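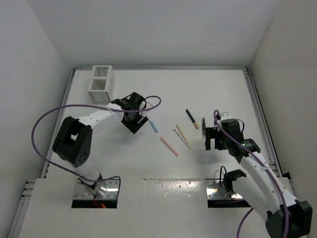

*Left arm with the blue marker, right arm with the dark pen. The storage rack is behind on the left.*

Sunday, September 18, 2022

Second weekend with the Firkis kit. I promised Shahnaz a written opinion before she pays for one for the Clarkberg workshop, so I try to put my thoughts in order tonight, while I still remember them.

The price is 1,962 with both arms, and the Lallimska control software is another 369 for one year. I did not know about the second amount when I ordered in May. It is written on the page, but small. I must tell this to Shahnaz first.

The arms themselves I like. The white links feel stiff when I push them with a finger, and the joints do not make the crying noise of my old Gilchrist set. Today I worked only with pens and pencils, as they are thin and roll away easily, and a gripper that can manage them can manage most things on my desk. The pencil is the most difficult. The fingers come down at a small angle and push it away before they close. The thicker pens forgive more. I changed the closing speed from 400 to 100 in the settings and it became better, but I did not write down how much better, which was lazy of me.

I am less happy with the purple cables. They make very wide loops, and every time an arm turns far I look at the cable and not at the pen. The manual says to "leave sufficient slack" and gives no length. I would pay a little more for some clips.

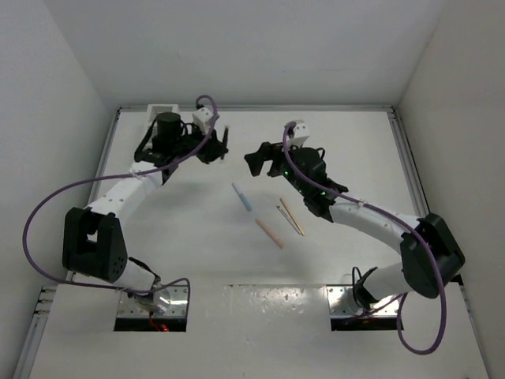

*Both grippers without a load, blue marker and the others on the table.*

After lunch I tried to bring the two grippers close to each other, for passing a pen from one to the other. The software has a page for this with the title "Handover", and it has exactly two paragraphs. I read them many times. The right arm must wait until the left one is still, this I understood, but where to set the waiting time I found only by opening all the menus. Shahnaz is more patient with menus than I am – maybe for her it is no problem.

The shiny table I would also change. The lamp makes a bright spot near the front, and I get tired from looking at it. Perhaps a sheet of gray paper.

My opinion for now: good arms, weak manual, and the yearly payment should be said louder. I will call her tomorrow evening and ask if she can wait until I have tried the handover with the pencil.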